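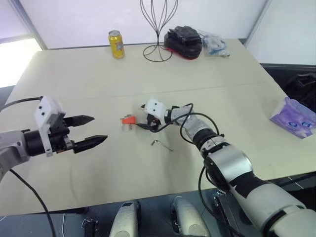

The owner of Plukley, a repair shop that opens at 16 Javness Road, keeps one table for small tools. "Hex keys are what people lose," she says. She sold 69 sets last year and replaced plenty of single keys.

Her advice is to use a holder that keeps the keys upright. "You see the gap right away – one key is out, so go find it."

A loose key on the tabletop is fine while a job is going on, she says. It goes back before the next one starts.

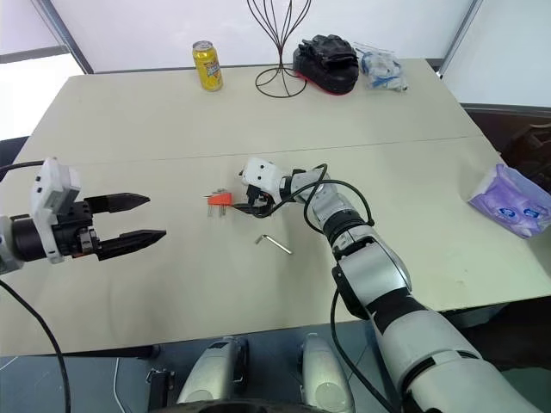

Sorting the drawer

She starts with the smallest sizes and throws out any key with rounded corners.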